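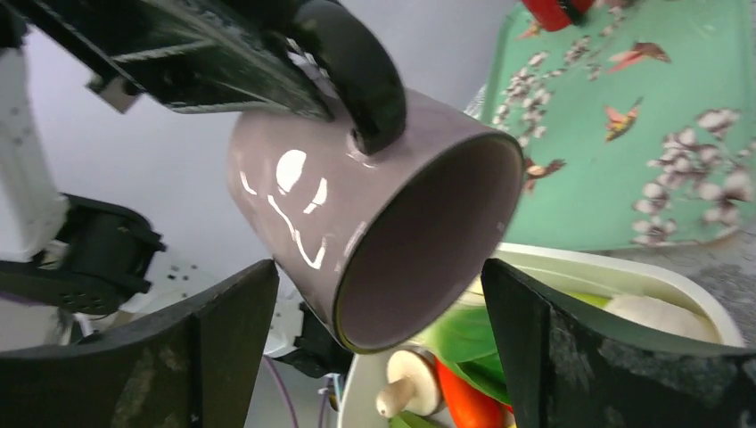
Unit 3: Evaluating a Two-Arm Tabletop Kit

These notes cover the Rallen, a two-arm kit sold by Hiltel for teaching and small research labs. Read them before the lab session. The vendor's quick-start guide is on the course page and isn't repeated in this handout.

1. What is on offer

The Rallen ships as two arms, two grippers, wrist cameras, a fixed camera and a mounting rail. Both arms share the rail, so their base spacing is set once at assembly. The rail supplied for our course is 1160 mm long. Each arm has a rated reach of 852 mm measured from the base axis. The enclosure is a separate order.

Hiltel also sells a support plan under the name Isaksson. It covers remote calibration and replacement gripper pads. It does not cover cables, and labs that run long sessions should budget for them.

2. The mug task

The review uses a household sorting task: mugs, a tray, and a basin of artificial vegetables on a patterned tablecloth. Mugs are a reasonable test object. They vary in diameter and glaze, and the handle allows more than one valid grasp. A grasp at the handle leaves the body free to swing, and a mug held this way may hang at an angle. The controller reports finger position only, so the tilt has to be estimated from the camera images.

The printed cloth and tray are part of the test. Segmentation tuned on a plain bench tends to lose accuracy over leaf and flower patterns, and glossy glazes add highlights that move with the wrist.

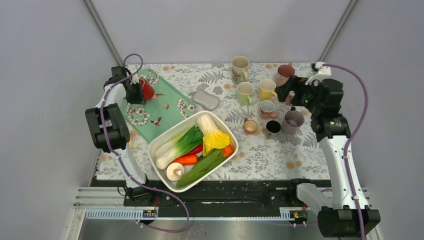
3. Scoring

Each group runs 30 trials per arm. Record the following for every trial:

Grasp type: handle, rim or body.
Outcome: placed upright, placed on its side, dropped, or no grasp.
Cycle time in seconds, from the start command to gripper release.
Any contact with a neighboring object.

Contact with the second arm ends the trial – log it as a collision and return both arms to home. Do not average cycle times across grasp types.

For body grasps, check the pads on the wrist view before the lift. Both pads should meet the cup at about the same height. A base turned squarely to the camera hides most of the wall behind it, so cup depth can't be read from that view alone. Use the fixed camera as well. 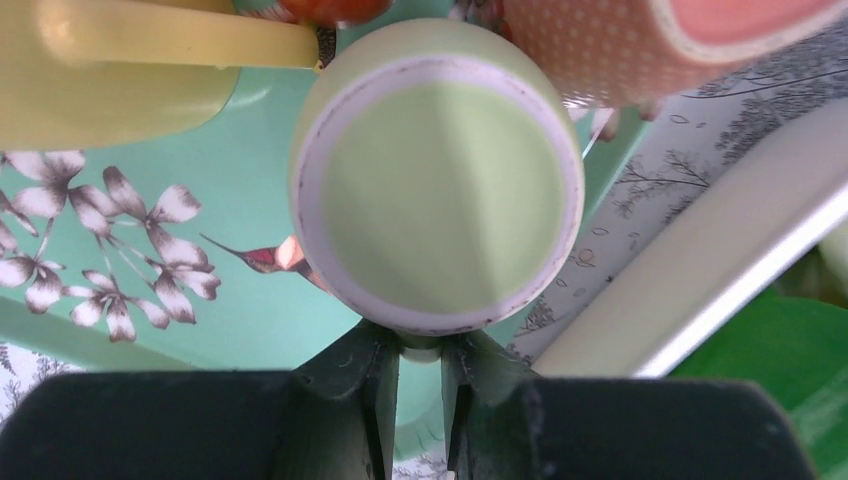 Trovcombe Automation Lab – Course Handouts

4. Written review

Submit two pages in November. State whether the kit suits a teaching lab and support the claim with your trial log. Treat the rail, the grippers and the software separately. Report pad wear in a table, with the trial number at which it was first noted. Attach the raw log as a CSV file.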